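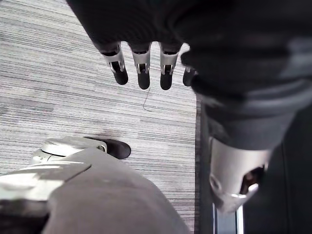
Figure 3. Wrist-camera view with the arms lowered. The hand hangs above the carpet; the gray covered leg and black foot piece enter at lower left.

3.2 Demonstration collection

All demonstrations were recorded at the Brollton site in July, using the teleoperation setup described in Section 3.1. Two operators, Rind and Shaikh, shared the work in turns of no more than 45 minutes. One operator drove the arms while the other reset the objects and logged the outcome of each attempt. We collected 1,311 attempts in total. Of these, 833 were kept for training and 116 were held out for validation. The remainder were dropped for failed grasps, lost packets or operator error, and were not used in any of the results reported here.

Recording was continuous within a turn. The operator marked the start and end of each attempt with a foot pedal, and everything between two attempts was stored as idle footage. Idle segments make up a large share of the wrist-camera stream, and they differ from task footage in a systematic way: with the arms lowered, the camera sees mostly floor, sleeve fabric and parts of the robot itself (Figure 3). An early policy trained on unsegmented streams learned to hold the lowered pose for long periods after reset. We therefore cut idle footage at the pedal marks, keeping eight frames before each start mark so that the policy still sees the transition out of rest.

Self-occlusion was handled without masking. In Figure 3 the fourth finger is partly hidden by a dark sleeve, and the covered forearm at right takes up a good part of the view. Masking such regions by forward kinematics was tried and gave poor boundaries, as the fabric folds differently from one pose to the next - the link model has no account of this. We left the pixels as they were and relied on variation in pose across attempts.

Floor texture was a second concern. The striped carpet has fine, closely spaced bands, and small debris such as the dark thread or hair near the fingertips in Figure 3 is resolved by the camera. The floor was cleaned at the start of each turn but not between attempts. To limit any dependence on such marks, training images were randomly cropped and shifted in brightness, with the same transform applied to every frame of an attempt.

Labels were assigned by Orakzai and checked by Tanoli, neither of whom operated the robot. Where the two disagreed, the attempt was dropped. Timestamps from the arm controllers and the camera were aligned offline before the cuts were applied - the procedure is given in Appendix B.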